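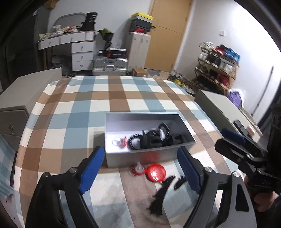
How do you get a household to put small loose parts back where they belong?

Give the parts one open box, leave it in the middle of the table where the work is done, and sort it at a fixed time each week. Of the methods we tried over the term, that was the one people were still keeping to at the end.

Storage of Small Parts in Shared Rooms
Project report, Yevhen Kushnir
15 August 2024

I should begin by thanking everybody at Bakari, the shared house where most of the work was done, for putting up with me and my labels for so long. I had planned to study a whole workshop, but the workshop fell through in the second week, and a lived-in room with a table, a cabinet and a very busy desk proved a much friendlier place to learn in (there was usually tea, for one thing).

Background
My interest began with a bag of washers. My grandmother kept hers in a biscuit tin, and could find the right one faster than my uncle could with his wall of tiny drawers. I wanted to know if that was just her, or if there was something in the tin.

Method
We tried three arrangements. The first was the Plutetti drawer set, with every drawer labelled. The second was a lidded case with dividers, lent to us by Gelten. The third was a plain open box, white inside, set down on the checked tablecloth among whatever people happened to be doing. I logged each time a part was put away or left out, and I ended up with 1066 entries, which filled rather more of my notebook than I had meant them to.

Results
With the drawers, 329 of 400 entries in the first stage were for parts left on the table. People told me they meant to file them later – and I believe them, as I did the same myself. The divided case did better for screws and badly for anything round or soft. Toothed rings and little caps with clear plastic on them never seemed to fit a compartment, so they sat on the cloth beside it.

The open box took everything. It did get muddled, I won't pretend otherwise, and dark pieces were a nuisance to pick out from other dark pieces. A pale lining helped a good deal with this.

Still to do
I would like to repeat the last stage in September with a shallower box, and Bansal has offered a room with a larger table. The notebook will be typed up before then.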